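Home | About | What's On | Minutes | Find Us | Contact

Virville Community Larder and Swap Table
Minutes of the open meeting held on May 28, 2023

1. Welcome and apologies

The chair opened the meeting and thanked everyone for giving up part of their Sunday. Two apologies were received by email. A warm welcome to the three people who came along for the first time, and we do hope you'll be back!

2. Minutes of the last meeting

Agreed as a true record, with one correction. Under item 5 the shelving was said to be going in the hall. It is going in the side room.

3. Matters arising

The side room has been painted and it looks wonderful. The meeting wanted its thanks put on record, in capitals if possible, so: THANK YOU. The Finero heater is still waiting for its new timer switch. The secretary will ring again on Tuesday.

The sign for the front door has come back from the printer with Virville spelt correctly this time. It will go up as soon as we can borrow a long ladder.

4. Sorting into baskets

This took up most of the meeting, and a very lively item it was. The proposal was to stop using cardboard boxes on the table and go over to woven baskets, with food kept apart from household bits. Several members said the boxes go soft at the corners and look sad by the middle of the month. Baskets can be wiped, they stack away neatly, and people seem much happier to have a rummage in them.

It was agreed that tins go in with the lid facing up, so that anyone can tell at a glance whether it has a ring pull. We have had plenty of visitors with no tin opener at home, and some who find them hard on the hands. Dented rims and bulging lids still go straight to the bin, as before.
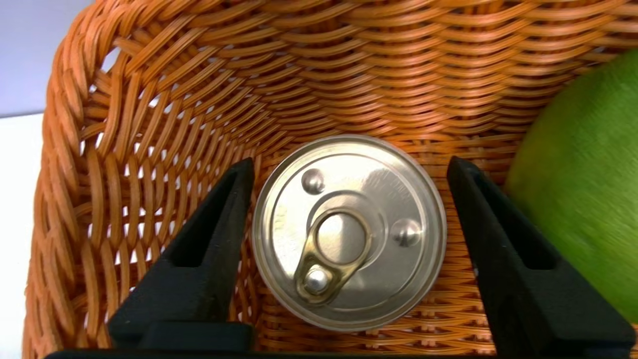

Ring-pull tin in an orange basket, lid upwards.

There was a good discussion about whether fresh fruit should share a basket with tins. Some felt a heavy tin would bruise it. Others thought one or two pieces of fruit made the whole basket look more cheerful, and that tins could be moved if it filled up. We will try it both ways over the summer and see what visitors prefer.

Agreed: baskets to be used from the next session. Orange for food, dark brown for anything else.

5. The tray

The meeting then moved on to what should happen to things between arriving and being put in a basket. At present they get left wherever there is a gap, and a very nice hand cream once spent a week on the windowsill. The suggestion was one tray at the front of the table, with the baskets behind it against the wall. Everything lands on the tray first, gets looked over, and then goes to its basket.
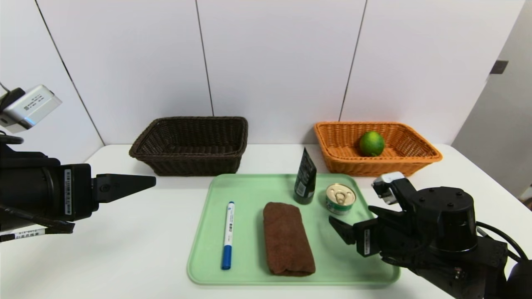

Towels came up next. Clean hand towels are always snapped up, and they keep their shape far better rolled than folded flat. Anything frayed or stained goes in the rag bag for the bike repair people. Tubes and bottles must be unopened, with the print still clear enough to read. Marker pens should be tried on scrap paper before they go out -- a dried-up pen is no present to anyone.

Agreed unanimously, with some applause.

6. Money

The balance stands at £2484. The Myklebust grant of £1000 is included in that figure and has to be spent on fittings by the end of November. Leaflets: 2000 were ordered and the bill has been paid. Hire of the room goes up to £52 a month, and the meeting felt this was still very fair for such a bright, clean space.

7. Visit to Rerkance

The larder at Rerkance has invited us over to see how they run their children's shelf. Lots of hands went up for this! Lifts can be shared from the car park. A list is on the noticeboard, so please add your name and say whether you can drive.

8. Any other business

The kettle needs descaling. A member offered a second kettle, which was gladly accepted.

A request was made for more vegetarian tins. To go in the newsletter.

Next meeting: same room, same time, date to be put on the door. Cake rota as before.

Recent items
Minutes of the spring meeting
Side room painting day: thank you
What we can and can't accept
Rerkance visit: sign-up list
Leaflet delivery, streets still to do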